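Automation in the Returns Room: A Workplace Study at Skondetis

03/02/2020
By Pieter Shezi
Supervisor: Fergus MacKinnon

14 shares | 3 comments

1. Background

Skondetis handles returned goods for mail-order sellers from a single building in Stokosberg. The company employs 176 people, of whom 19 work in the returns room. Their task is to open each returned parcel, identify what is inside, decide its condition and place it in the correct outgoing container. In August the company began a trial in which a robot arm takes over part of this work. The trial was set up with the engineering firm Hemmin and is referred to inside the company as Clarerance.

This report considers what the trial has changed for the people in the returns room. It does not assess the technical performance of the system except where that performance affects the staff. The material consists of interviews with returns staff and two shift leaders, four days of observation, and the written work instructions in force before and after the start of the trial.

2. The work before the trial

Under the earlier arrangement each employee carried an item through all of its steps. A full shift at one table came to 600 items in a busy period. Staff described the work as repetitive but said that they set their own pace within the hour, and that they could put a difficult item aside and return to it. Several had developed personal methods of laying out the table. None of these methods appeared in the written instructions.

Lifting was the most frequent complaint. The incoming bins were deep, and reaching to the bottom of them put strain on the back and shoulders, particularly toward the end of a shift.

3. The work during the trial

The arm picks single items out of a metal bin. An employee fills the bin, watches the picking and steps in when an item is missed or held badly. The goods are mixed, and the arm does not handle all of them equally well. Hard items with a simple outline cause few difficulties. Soft toys and anything in clear plastic packaging are the items staff most often named as troublesome, and an employee must frequently

turn or separate them by hand once the arm has been stopped.

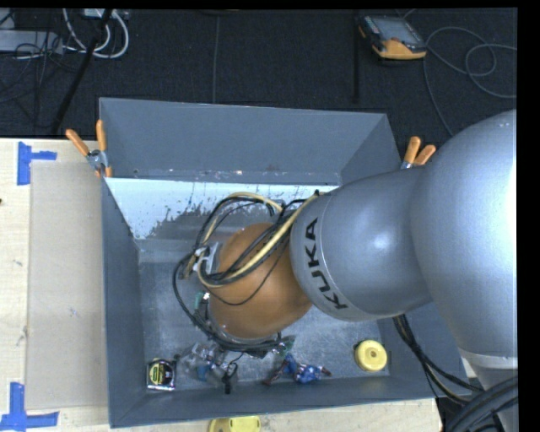 The employee at the station therefore has fewer movements to make and more decisions about when to make them. One shift leader described the position as "half packer, half operator." The job title and the pay grade have remained as they were, and this was raised in nearly every interview. Employees who had completed the operator training felt that it should be recognized in some form. The company's position is that the matter will be reviewed when the trial ends.

Bending and reaching have been reduced at the trial station. On the other hand, staff reported tired eyes and a loss of contact with colleagues. At the old tables two people worked facing each other — at the trial station one person stands alone for a period of 80 minutes before being relieved. Two employees asked to be taken off the rotation for this reason, and both requests were granted.

4. Discussion

The interviews do not support the view that staff are opposed to the arm as such. Concern was directed mainly at the way it was introduced. The first information meeting was held after the station had been installed, and the work instructions were revised without comment from the people who follow them. Knowledge that experienced staff held about awkward goods was collected only later, when stoppages had become a daily subject.

It should be noted that the observation period was short and that the trial station was staffed by employees who had agreed to take part. The views of the rest of the room may differ.

5. Recommendations

Returns staff should be represented when the instructions for the station are next revised. The operator training should be entered in personnel records. The rotation period should be shortened, and the station moved closer to the other tables if floor space allows — a change that both shift leaders considered possible.

The author thanks the staff of the returns room for their time. The interview guide is attached as Appendix A.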